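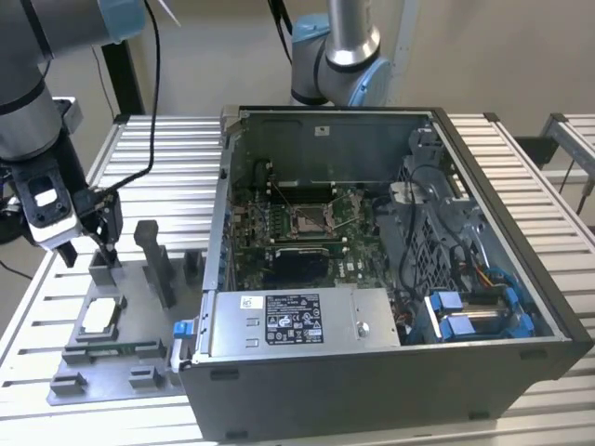
You were the only place that would look at a goat after dark, one owner wrote to us in February, and you told me the price before you started. Both of those things are still how we work.

Mostyn Farm Animal Clinic treats cattle, sheep, goats, pigs and alpacas. We do not see dogs or cats, and we send horse owners to the equine hospital in Gramenico, which has the surgery tables and the padded recovery stalls that a grown horse needs.

The clinic began as a one-room office behind the feed store in Sadon. All of the work was done out of a truck, and most of it still is. We moved to our present site on Amus Road when the old stockyard came up for sale. It sits on 33 acres, with a covered unloading area, a small operating room and pens for animals that need to stay with us.

Our work

Farm visits make up most of the week. We do pregnancy checks, herd vaccinations, hoof trimming, dehorning and difficult births. At the clinic we handle surgery, X-rays and lameness exams, along with any animal that has to be watched overnight. Last year we attended 573 calvings and lambings, the most we have had in one season.

We visit farms within 70 miles of Mostyn. If you are farther out, call anyway – we can often talk to your local vet or see the animal here if it can travel.
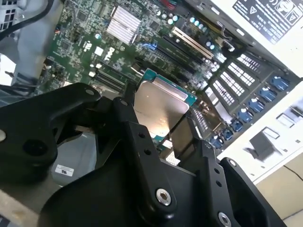 Herd records are kept for every farm we visit, and you can ask for a printed copy at any time. They cover vaccines, treatments, withdrawal dates for milk and meat, and breeding results. Many of our clients go over theirs with us once a year, usually in the fall before the cows come in.

Students

The clinic takes two veterinary students at a time, for placements of six weeks. They ride along on calls and help in the pens under the supervision of a licensed vet. You will be asked before a student handles your animals, and you are free to say no.

Emergencies

A vet is on call every night and on holidays. Call the main number and stay on the line. Please have the animal penned and a light ready before we get there. There is an extra charge for night calls, and the person who answers will tell you what it is.

New clients

You can open an account by phone or at the front desk. Bring or send any records you have from your last vet, including test results for animals bought in.

Page updated April 2, 2024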